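Oil or varnish for a pine shelf?

janaw
Putting up pine shelves in the kitchen before October and I can't decide on a finish. My neighbor swears by oil, my dad says varnish or nothing. Help!

birgerv
Varnish. I did mine 7 years ago, three thin coats, sanded between each one, and they still wipe clean. Pine goes that honey color anyway, so lean into it.

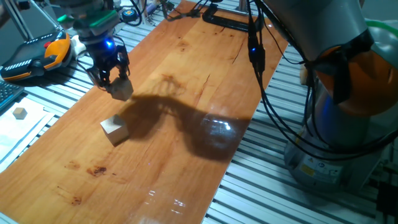

Only thing I'd change is the gloss. Under a window it glares like crazy — go satin if you get afternoon sun.

reka_t
Gotta disagree. Once varnish chips you're sanding the whole board. With oil you rub a bit more in and move on.

birgerv
Sure, and then you do it again every spring, lol. No thanks.

janaw
What grit between coats? I've only got 80 here.

birgerv
Way too rough, you'll see every scratch. Get something finer.

reka_t
And seal the knots first! Mine bled right through.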